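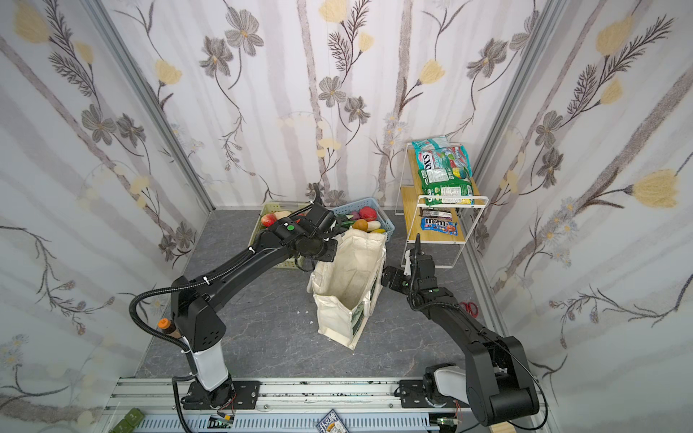 Drodero put out its spring patch in March, and six months later people are still arguing about the one line that mattered. Bag space went from 300 slots to a weight limit. Everything you pick up now counts against a number, and when you hit the number your character walks.

I was against it when it was announced. I have played since the first season and I had a system. One row was for ore, one row was for quest items, and the rest was stuff I might need someday and never did. When the patch went live I logged in over the limit and spent my first evening in Tivar selling fish.

I have come around on the weight limit. I have not come around on how the studio did it.

The old bag was a bad design that we were all used to. A feather took up one slot and so did a suit of plate armor. The best way to play was to carry everything, all the time, and sort it out at the bank. That meant no one ever had to decide what to bring to a fight. You brought eight sets of gear and swapped between pulls. Groups expected it. If you showed up to the Flekum vaults with one set, you got asked to leave.

Now you choose before you go. My guild runs the vaults with six people, and we talk for a few minutes first about who is carrying the potions and who is bringing the fire gear. Mirela Vieira, who has led most of our runs, thinks it is the best change the game has made to group play. I would not go that far, but the runs are more interesting than they were last year. When somebody brings the wrong set, we have to work around it.

The trouble is everything outside of group play. Gathering got much worse. Ore is heavy, as it should be, but the bank in Tsao is a long ride from the mines and there is no way to ship anything. A full load used to take me most of an evening to collect. Now I fill up in 20 minutes and then I ride. The game did not become harder for miners. It became slower, and slow is not the same as a decision.

Ka-ming Hsiao wrote on the guild board that miners should just buy the pack mule. The mule is in the cash shop. It does what the old bag did, and it costs real money. I don't think the weight limit was invented to sell mules, but they went up for sale on the day of the patch, and the studio should have known how that would look. It has still not said anything about it that I can find.

There is an easy fix. Put a deposit chest at each mine, and let it hold raw materials only. Let players earn a mule in game through the stable quests, which already exist and currently reward a hat. Keep the fancy ones in the shop for people who want a mule with a saddle blanket. None of that would touch the part of the change that works.

The notes for the next patch, posted 9/3/19, list a small increase to the limit for characters at the level cap. That helps the people who need it least. New players have the lowest limit and the longest rides, and they can't tell yet what is worth keeping. Two people I talked into trying the game this summer quit before they got out of Tivar, and both of them named the bags as the reason.

I will keep playing, and I will keep the fire gear in the bank until somebody asks for it. I would like to see a chest at the Tsao mines before winter.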